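How Do You Look After a Pair of Robot Hands?

You probably know that robots can build cars and carry boxes. But did you know that somebody has to look after a robot's hands, a bit like you look after your bike? You wouldn't ride with a floppy chain or squeaky brakes (well, I hope you wouldn't!), and a robot's gripper needs the same sort of care.

Grippers are the parts that do the grabbing. Some are fixed to the end of a robot arm. Others, like the ones we're going to meet today, are held by a person, who picks things up with them so that a robot can learn from the movements later on. At the Pikance workshop there is a pair of these, and everyone calls them the Jindurents, after the name on the box they came in.

Every Friday morning, before any picking up begins, the Jindurents get their check-up. First come the fingertips. Fingertips have the hardest job of all, pressing and pinching and rubbing against things all day long, so they wear down just as the rubber on the end of your pencil does. A worn fingertip is slippery, and a slippery fingertip drops things. Each one is wiped with a damp cloth, dried, and wiggled very gently to see if it has come loose.

Next come the joints. A gripper has lots of little linked parts, and if a crumb of grit gets in between them the whole thing goes stiff and grumbly. A soft brush usually does the trick - the sort you might use for watercolours - and after that the gripper is opened and closed 26 times, slowly, while the person doing it listens. A happy gripper makes hardly any noise.

Then there are the cables. They carry messages back to the computer, and they don't like being bent sharply or stepped on. The best way to check them is to run your fingers along from one end to the other, feeling for lumps and nicks.

When all that is done, it's time to try the grippers out on something. Hard things like wooden blocks are easy. Soft things are much trickier, because they squash and flop and change shape as soon as you touch them, and that makes them a very good test.
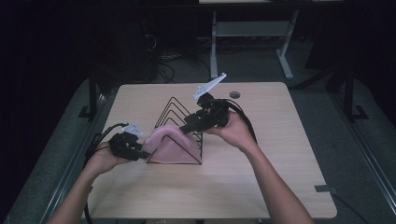
Chang-ho Seol told us that he always tries the soft things last, and that if a gripper can take hold of one without pinching it flat, he knows the fingertips are set properly. If it can't, he said, he gets the little screwdriver out and starts again, and he doesn't mind a bit, as long as there's a cup of tea nearby.

Setting the fingertips means making sure the two sides meet in the right place. Try it with your own finger and thumb. Pinch a tissue so that the tips touch, and then pinch it with your thumb a little too far to one side. Can you feel how the tissue wants to twist? A gripper has just the same trouble!

Last of all, the check goes into the logbook. The Jindurents' logbook is up to page 277 now, and somebody spilled jam on page 8 a long time ago. Every loose screw and every new fingertip is written down in it, so the next person knows what to keep an eye on.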